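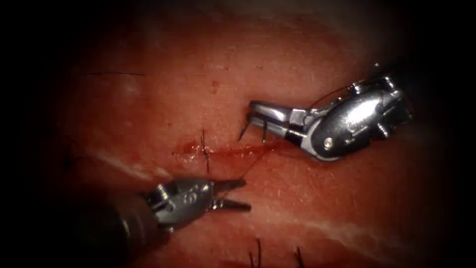

Surgical suture

A surgical suture is a length of thread used to hold body tissue together after an injury or an operation. The word is used both for the thread and for each stitch made with it. Sutures are placed with a needle, usually curved, and are either tied off one at a time or run along the wound as a single line.

History

Stitching of wounds is very old. Early threads were made from plant fibers, hair, sinew and silk, and needles were made from bone or metal. Catgut, a cord made from the intestines of sheep or cattle, was in use for many centuries. Boiling and chemical treatment of thread became common in the later 1800s, once surgeons accepted that infection could be carried into a wound by their own tools. Synthetic threads such as nylon and polyester followed in the 20th century.

Materials

Suture threads are grouped by whether the body breaks them down. Absorbable threads lose their strength over days to months and are used mainly in deeper layers, where later removal would be difficult. Nonabsorbable threads stay in place until they are taken out, or are left permanently in tissue that heals slowly, such as tendon.

Threads are also grouped by structure. A monofilament is a single strand. It slides through tissue easily but is stiff and needs more throws to hold a knot. A braided thread is softer and ties well, though bacteria can lodge between its strands.

Thickness is given by a number. Sizes smaller than 0 are written with a growing count of zeros, so that 4-0 thread is thinner than 2-0. The finest sizes in regular use, such as 11-0, are reserved mostly for work on the eye and on very small vessels.

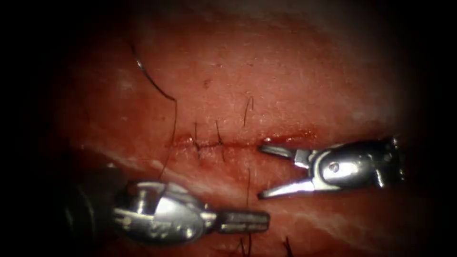 Incision partly closed with dark thread.

Techniques

In the simple interrupted method, each stitch is tied and cut separately. If one fails, the others still hold. The continuous method uses one thread for the whole wound and is faster, but a break at any point can loosen the line. Mattress stitches pass through the tissue twice and are chosen where the edges tend to roll inward or are under tension.

Spacing and tension matter in all methods. Stitches pulled too tight can cut off the blood supply at the edges and leave marks across the scar.

Removal

Stitches in the skin of the face are commonly taken out after three to five days. Those on the scalp and trunk stay in longer, and those over joints may be left for two weeks.

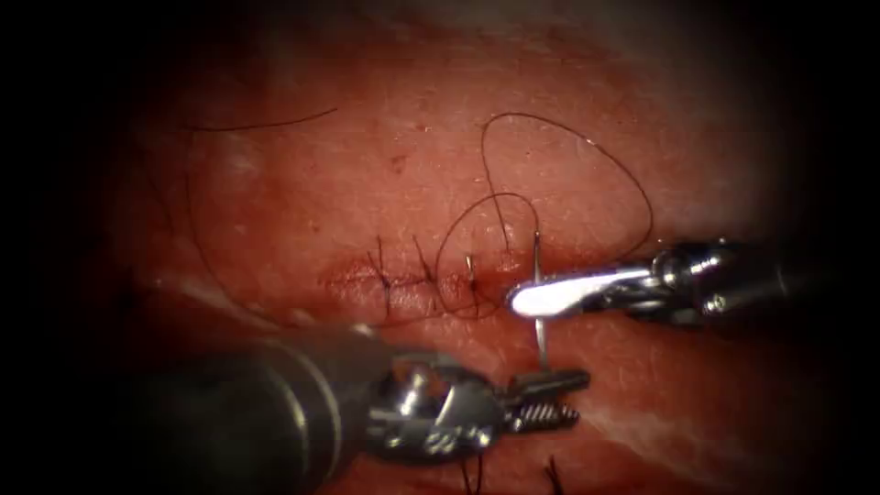

Nosipho Mthembu has argued that teaching texts give too much room to the choice of thread and too little to knots, and that a student who can tie a flat square knot every time will do well with almost any material.

See also

Surgical staple
Tissue adhesive
Wound healing
Ligature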